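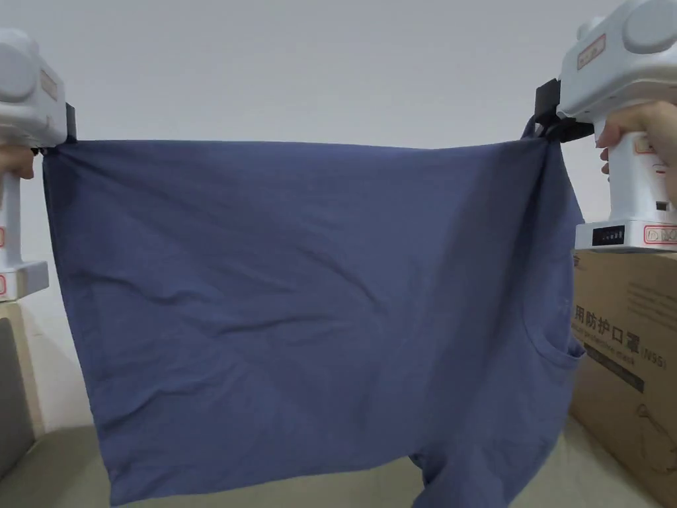
Figure 1. A slate-blue cotton garment held by its two top corners.

3.2 Folding on the bed

In the interviews, most participants told us that they fold clothes on the bed. Few of them own a table that is large and clean enough, and the bed is near the closet. For this reason we treat the bed as the main folding surface in the home, and we describe the work in two parts: the lift and the lay.

The lift begins when a garment is taken from the pile and held up by two corners. As Figure 1 shows, the top edge can become nearly straight while the panel under it still has soft diagonal creases and the hem dips irregularly. Participants often spoke of the top edge as "the line" and judged the whole garment by it. Carleen Ruawai, who coded the interviews from the Te Moana households, noted that this word came up also with people who said they had no method. The lower part received much less attention. Many said that the hem "will come right by itself" when the cloth touches the bed - an opinion that we could not confirm for long cotton shirts.

The diary part of the study collected 186 entries on folding. Participants wrote down the kind of garment, the surface, and whether they had to start again. Starting again was mentioned most for soft cotton pieces and least for towels. We did not ask for the reason in the form, and this is a weakness of the design.

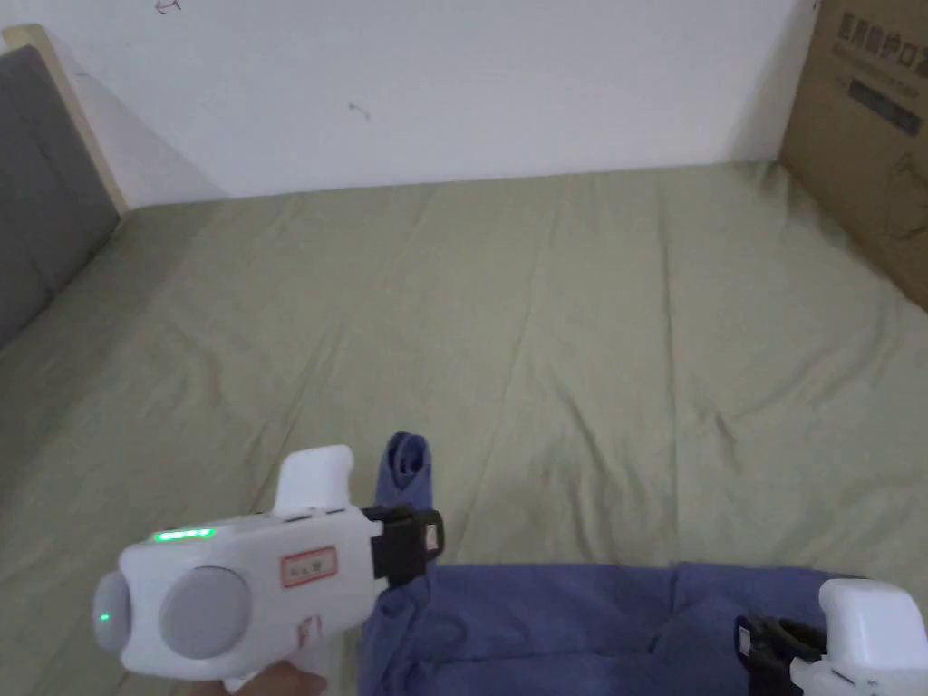 Word count of this section: 392

The lay is the moment when the cloth comes down on the surface. Here the state of the bed matters. A sheet that is smooth overall may still have a faint ridge and some gentle folds, like the sage-green one used here, and the garment has to be flattened over them. Several participants pulled the sheet tight with one arm before each piece, and one did it only once, at the start.

Space is the second question. A bed against a wall can be used well from one long side only, and it often holds other things too. A cardboard box in the corner, as in this room, was a common sight in our home visits. When we asked about such boxes, people answered that they work around them and do not think to move them.

Color was named less than we expected. Only 5 participants said that they see the edges of a garment better when the sheet has a different color. Blue on green was not a problem for anyone, but white shirts on white sheets were called tiring.

We return to the question of surface height in Section 3.3, where the entries written in December are treated separately.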